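Reporting for Small Audiences
Handout for Week 2: Membership and Revenue

This handout should be read before the seminar on Thursday. It deals with the ways in which a small news outlet may pay for its reporting, and with the records it should keep when it does so.

1. Sources of income

Most local outlets draw on advertising, reader payments and grants. The proportions differ widely, and a title that relies on one source is exposed when that source is withdrawn. The case set for this week is Mastosora, a weekly news site with 2993 registered readers, of whom 1845 pay a monthly fee. The remainder receive the newsletter only.

Fernico, the charitable fund that met the site's first costs, required a separate account for grant money. Students should consider how far such a condition protects editorial independence, and whether it places an undue burden on a small staff. 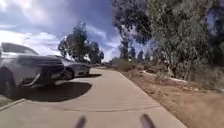
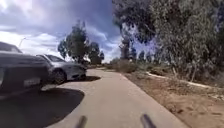
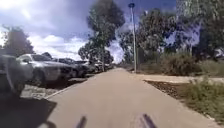

Cars parked along the concrete path.

2. Counting readers

A registered reader is a person who has given an address and confirmed it. A visitor is merely a device that has loaded a page. The two figures must not be added together, and any figure shown to an advertiser must state which of them is meant. Mastosora's newsletter was opened by 2088 readers in December, but opening a message does not show that it was read.

3. Preparation

Read the Van Leeuwen chapter on subscription pricing, omitting the appendix. Then draft a one-page budget for a title with two paid reporters, showing income by source. State clearly any assumption made about cancelled memberships.

Budgets are to be handed in at the start of the seminar. Late work will be accepted only where an extension has been agreed in writing with the department office.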